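Home by six, feet like puddings, and I've still got the visitor sticker on my coat. It's stuck to the lining now as well. I went to the open day at Gikero, out past the Sokol roundabout, which I've been driving by for years thinking they made windows. They don't make windows. They pack spare parts for boilers and washing machines, and half of the packing is done by robots, and today you could go in and gawp at them for nothing (plus a free tea, of which more later).

I nearly didn't go. It was chucking it down at lunchtime and I had the ironing out. But I'd put my name down back in September and I'd have felt rotten not turning up, so I left the shirts and got the 1.40 bus. There was a queue at the gate already! Lots of dads with small boys, a few small girls who were much better behaved, and a whole row of people from the college at Villness with matching rucksacks.

They split us into groups and gave us yellow waistcoats. Mine came down to my knees. Our guide was a young woman with a very loud, clear voice, thank goodness, because the noise in there is a sort of steady whoosh that gets into your teeth. She told us they send out 4,000 parcels on a good day and that yesterday had been a poor one, 1,827, because a lorry hadn't come. I liked her for telling us that. I'd have kept quiet about it.

First stop was the big shelving hall, all very tall and a bit dull once you've said "ooh, tall". Then the sorting belts, where a man let the children put their own trainers on and send them round the bend and back again. One little lad wouldn't have his back on afterwards, he wanted it to go round again, and his dad had to carry him off with one sock flapping.

After that came the part I'd gone for, the arms. I'd pictured the car factory sort, great orange things throwing sparks about. These were much smaller and greyer and they went along quite gently, like somebody feeling for their glasses in the night. The one we stood at longest was being tried out on soft stuff, plastic sheeting and wrapping and so on, and the guide said soft stuff is the hardest thing you can give a robot. A box is always a box. A sheet is a different shape every time you touch it, and it hides whatever is underneath, its own hand included.

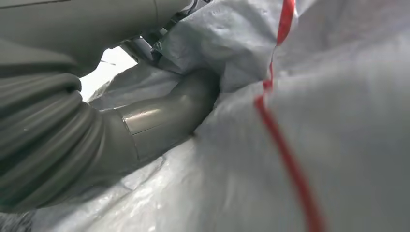
I said it was just like me with a duvet cover and she laughed, and then said quite seriously that a duvet cover would be a very good test and she might suggest it. So if Gikero's robots are changing beds by next year I want it written down that I was first. One of the college lot asked how many goes it needs before it gets the hang of something. She said the last job took 2,000, and that some of those were pretty funny to watch. I don't know why that cheered me up so much but it did. I gave up the clarinet after nine lessons.

There was a chance to have a go yourself afterwards, on a little practice arm with a handle, picking up sponges and dropping them in a bucket. You got a minute each. I got two sponges and knocked the bucket over. The girl after me, who can't have been more than eight, got every single one and then looked round to see who was next, cool as you like.

Tea was in the canteen. Free, as promised, but the biscuits had all gone by the time our group got there, apart from the pink wafers, and I can't be doing with those. I did pick up a leaflet. They've got a second place going up at Pinach with 200 jobs, and I had a chat with a woman in the tea queue who wasn't sure about any of it. Her son used to pack by hand at the old place and now he looks after the machines, and she says he's less tired but he misses the talking. I've been thinking about that all evening, more than about the arms.

Missed the good bus and had to wait for the slow one. Beans on toast. Shirts still not done. Must ring the dentist in the morning and find out what's happened to that parcel, which for all I know was on their shelves the whole time I was stood there.

Recent entries
The gutter again
Two trains and a wedding hat
What I planted and what came up
Lost the good scissors
Villness market in the rain
A week of soup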